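Grirthorpe lab pits two hand-held grippers against each other, and the bags are winning
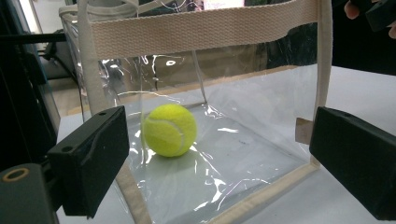 The manipulation group at Grirthorpe has spent most of November on a question that sounds small and is turning into one of the most entertaining projects in the building: which pair of fingers is better at handling soft, floppy, see-through things?

The two contenders are the Retuvon, a hand-held gripper with stiff, boxy fingers, and the Murthy, which has slimmer fingers and a softer pad at the tip. Both carry the same camera, so the recordings can be compared side by side. People operate them by hand for now, working through a list of 47 short tasks that includes opening bags, moving balls from one container to another and picking up straps.

"Clear vinyl is wonderful stuff to test with," said Deepika Salian, who runs the trials. "You get glare all over the place, the sides fold in on themselves, and the camera has to find a handle in the middle of all that. Woven handles are a treat by comparison!"

The group has logged 3,211 attempts so far. The Retuvon is ahead on anything with a strap or a firm edge - its flat fingers close squarely and hold on. The Murthy does better with balls, especially fuzzy ones, and it drops fewer of them on the way out of a bag. Neither one likes thin cord very much.

Tien-fu Leung, who built the current finger mounts, is already sketching a third set that would borrow the soft pad from one design and the wide face from the other. He hopes to have it printed in time for the next round, when each gripper will get another 200 tries at the hardest tasks on the list.

After that, the recordings go to Jokora, the group's arm controller, to see how well a robot arm can repeat what the human operators did. A first run with a single bag and ball is planned before the end of the month, and Salian says visitors from other labs are welcome to come and watch.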